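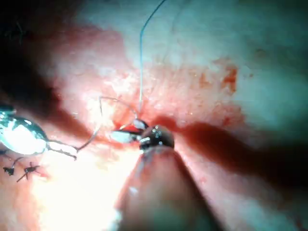
Curved needle and gripper tip, close up

Glue traps in Pemmont — petition, who's in

telma_a
Started 2024-10-04
ok so quick version bc I'm on lunch. City council has the glue trap thing back on the list. Sale ban inside city limits, not just use by city crews. Need 2000 signatures for it to go straight to a vote, we have 315. Paper only, they won't take online ones. I have sheets. Message me and I'll drop some off, east side is easiest.
Telma Arancibia (real name so you know who's knocking)

erasto_o
In for two sheets. Where do they get turned in, the clerk or you?

telma_a
Me or straight to the clerk, both fine. Just don't fold them, they got weird about the folded ones last time

pt_northside
Going to be the unpopular one. I manage a building, 154 units, mice every fall. Snap traps are fine in a hallway closet, not fine where tenants have toddlers. Glue boards are flat, cheap, no spring. You ban them and half my tenants go buy poison. Is that better? For the hawks, the cats, anybody?
— Pieter T.

jeptoo
Pieter I hear you on poison but a mouse on a glue board takes a day or more to die. I've peeled a sparrow off one. Vegetable oil and a Q-tip, forty minutes, lost most of the tail feathers. I don't want to do it again. Also toddlers stick their hands on glue boards too?

pt_northside
Sure and it washes off. A snapped finger doesn't.

akinyi.ogola
Covered boxes. There are snap traps inside a plastic box, mouse goes in the hole, kid's hand doesn't fit. We use the Girka ones at the shelter, behind the food bins. Been fine. They cost more, not going to pretend otherwise

pt_northside
How much more. Because times 154 it's real money

akinyi.ogola
Don't have the recipt here. Will look tonight

erasto_o
Went by Neto on my way home, the hardware place not the grocery. They have a whole endcap of glue boards, guy at the register said he'd happily stop carrying them if the place across the street had to stop too. Which is kind of the point of a city rule. He wouldn't sign tho. "Not while I'm wearing the apron"

telma_a
lol fair. I'll catch him off shift

rhubarb22
what happens to people who already have them in the garage. am I a criminal now

telma_a
It's SALE. Read the draft. Fine is $400 for a store, second offense. First is a letter. Nobody's going through your garage

rhubarb22
the draft I saw in september said sale and use

telma_a
That was the old one. They took "use" out after the pest companies showed up. I was mad about it but here we are

jeptoo
Still mad about it. Licensed companies are the ones putting down the most boards. So we ban the lady with one mouse and leave the warehouse with four hundred boards along the wall? I'll sign but I want it on record that this is half a bill

akinyi.ogola
Half a bill that passes. I sat through the last one, the full version died in twenty minutes. Get the sale part, come back next year for the rest

jeptoo
People always say next year

pt_northside
For once I agree with Jeptoo, if it's cruel it's cruel when a company does it too. Either the thing's wrong or it isn't
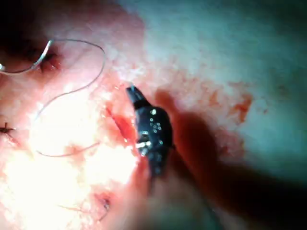 mo_k
Can I sign if I work in Pemmont but live outside the city line?

telma_a
Only registered voters with a Pemmont address count. You can still speak at the public comment part though, that's open to anyone.

mo_k
ok. will come speak then. what time

telma_a
Doors at 6, comments first, two minutes each. Sign the list when you walk in or they skip you

erasto_o
Update on sheets, both full. Did the laundromat and the bus stop by the library. One lady read the entire text out loud, then signed, then made her husband sign. He put his zip code in the date box so that one may get tossed, sorry

akinyi.ogola
Found the receipt. Covered ones were sold to us in packs of six and it was the shelter price so probably doesn't help Pieter. BUT — I called Jaiswal, the supply place by the rail yard, and they'll do a bulk price for landlords if you call and ask for it. They reuse for years. Glue boards you throw out every time, so do that math too

pt_northside
I'll call. Not promising anything. And I'd want to know who empties them, tenants won't touch a dead mouse, they'll call me at 11 at night

jeptoo
Steel wool and door sweeps Pieter. Half of it is the gap under the back door. I know which building is yours, I can see daylight under that door from the street

pt_northside
That door is on the list

rhubarb22
it's been on the list since I lived there

pt_northside
Who is this

telma_a
Ok ok. Back to signatures pls. Still a long way off. Anyone have a saturday-type crowd I haven't thought of? Farmers market said no tables, but you can stand on the sidewalk with a clipboard

erasto_o
Vet offices? Waiting room's full of people with nothing to do

akinyi.ogola
I'll ask ours. They usually say no to anything with the word petition on it but the front desk likes me

mo_k
high school soccer. parents just standing there

telma_a
Good one. Not the students tho, has to be 18. Dropping sheets at Erasto's after 5, grab from his porch, blue bin. Bring your own pen, all mine walked off

jeptoo
Picking up three. Still half a bill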